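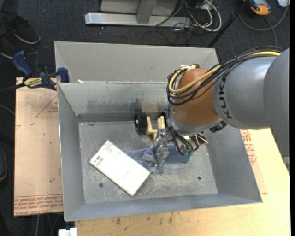
A KUKA arm reaching into a metal bin, with a white box and a crumpled cloth inside.

Home | Streaming | Kids & Family | How-To | Reviews | Newsletter

How to Build a Cartoon Watchlist Your Kids Will Stick To

Friday, October 21, 2022

Our household has access to 1,898 children's episodes across three streaming services. I know this because I added them up one rainy night in February, when I should have been asleep. From this bounty, my six-year-old had selected one episode, about a duck who loses a hat, and watched it every day for most of the winter.

If your evenings also involve a lost hat, a watchlist can help. Setting one up takes an evening, and you'll need a pen, some paper and the password to your own account, which your children already know.

Step 1: Make a kids profile and name it something dull

Every big service lets you add a child profile. Look under account settings or the little circle with the face in it. Choose the age rating first, before you pick a picture, or you will spend the whole evening on the picture.

Give each child a separate profile if the gap between them is more than three years. We tried sharing one. The recommendations settled on a mix of singing trucks and moody teenage wizards that suited no living person.

Step 2: Clear the history

Find the viewing history for the old profile and delete whatever you're tired of. On some services you can hide a single show, on others you have to wipe the lot. Menus move around, so if yours isn't under the profile settings, try the website on a computer. The TV app often leaves it out.

I removed the duck. She was back by Thursday, having been found through search by a child who can't yet spell "Wednesday" but can spell "duck."

Step 3: Write down what you remember liking

Do this on paper, away from the TV. Put down every cartoon you remember from childhood and then cross out the ones you only remember the theme song from. In my case that took care of most of the page.

Watch one episode of each survivor alone before showing it to anybody. Things to check:

- Pacing. Older series can spend a full minute on a man walking across a field. Some kids love this. Mine asked if the internet was broken.
- Jokes that have gone off. You'll know them when you hear them.
- Cliffhangers. A story in five parts is a commitment you'll be making at bedtime.

My own happy rediscovery was Stovberg, a slow, snowy puppet series about a mountain town where the post is always late. I recalled it as a thrilling adventure. It's mostly people waiting on a platform, and both kids adore it.

Step 4: Add titles in small batches

Put five shows on the list, no more. I began with 40, and the result was a lot of scrolling followed by the duck.

A batch that has worked for us:

- One they already love, as bait
- One old series from your paper list
- One new series from the same studio or in the same style as the bait
- One with real animals or real people
- One film, saved for the weekend

Our current bait is Captain Arport, in which a retired airplane runs a hotel. It has 77 episodes and a theme song that I've now heard in the shower, without any device being present.

Step 5: Turn off autoplay

This is the step that does the most good and the one I put off longest. Autoplay is usually a checkbox in the profile's playback settings, and there may be two of them, one for the next episode and one for previews. Uncheck both. Save. Then back out and look again, as ours didn't save the first time.

Expect complaints for about a week.

Step 6: Let them swap

Once a month, each child may drop one show and add another. They have to name the one that's leaving before they look for a replacement. We do this on the couch with the paper list, and the negotiations run longer than the shows.

You get a swap too. I used mine to bring in The Varkbridge Foxes, which is hand-drawn and gentle and was voted out the next month without discussion.

Step 7: Check what's leaving

Titles come and go when licenses run out, sometimes with very little warning. Some services mark departing shows on the title page; others simply let you find out at 6:45 with a child in pajamas. Glance through the list every couple of weeks. If a favorite is on its way out, see whether the library has it on disc. Ours had all of Inspector Ibarra, 161 episodes in a box the size of a toaster, and the loan period was seven days.

If the list stops working

Leave it alone for a few days and let them rewatch whatever they want. Repetition is good for small children, or so I've told myself through many hats. Then change two titles and try again.

The duck gets her hat back, by the way. It was on the goose.

Related

Puppet Shows Worth Digging Out for a Snow Day
Setting a PIN on Your Streaming Account
Captain Arport, Season Three: A Parent's Review
Cartoons Under Ten Minutes for School Mornings
Does Your Library Lend DVDs? How to Check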